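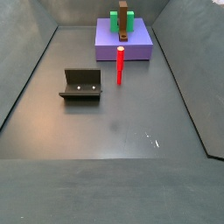 Our practice tray: red peg, black bracket, purple block with the post on top.

Forums > School Clubs > Robotics > Simulation and Training

Print this page | E-mail to a friend

Is 2,000 practice runs in simulation worth it?

Our club at Segura has one real arm and 18 kids, so a parent wants us to do the peg task in Juster first. The peg has to end up in the hole in the foot of the brown post. He says 2,000 simulated runs and the real arm will just do it. I have my doubts. Our last "it will just do it" cost us a Sunday. Has anyone seen this carry over to real parts?
Posted by clondden_coach

Depends what you mean by carry over. Ours got to the peg fine and then missed the hole, over and over. The simulator had the hole in a slightly wrong spot and the arm learned the wrong spot very well. Measure your parts with calipers before you run anything. I'd also move the bracket and the peg around between runs. If they always start in the same place you've taught it one place. We got 4 good inserts in a whole afternoon, and I'd want to see a video from anybody claiming better.
Posted by Irnel_shop

we used juster last year, it's ok. slow on school laptops. lighting matters if you use a camera, ours hated the shiny end of the peg
Posted by gearbox4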